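Plisska Opens Pantry-Sorting Sessions in Clelbridge

CLELBRIDGE, January – Home storage firm Plisska will run a series of pantry-sorting sessions at its Hutapea workroom this month, with places for 40 households.

Each session covers the items that tend to crowd a kitchen drawer, such as boxes of plastic wrap, foil and bags. Black wire mesh baskets are used for sorting.
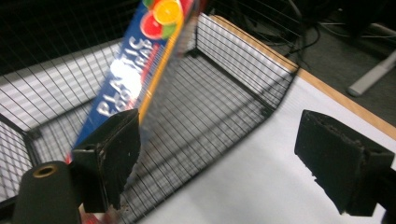 Clearing the Table

Every session ends with a bare tabletop. The tables are white with a light wood edge.

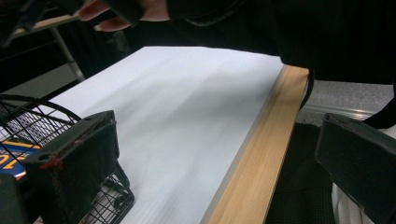
Sessions last 70 minutes and start at 10 a.m. "Most people come in with one bad drawer and want it fixed," said Miyuki Noguchi, who manages the workroom. "We start with the long boxes and work down to the small stuff."

Places are free for Clelbridge residents. To book, ask for Arash Dehghan at the Plisska front desk.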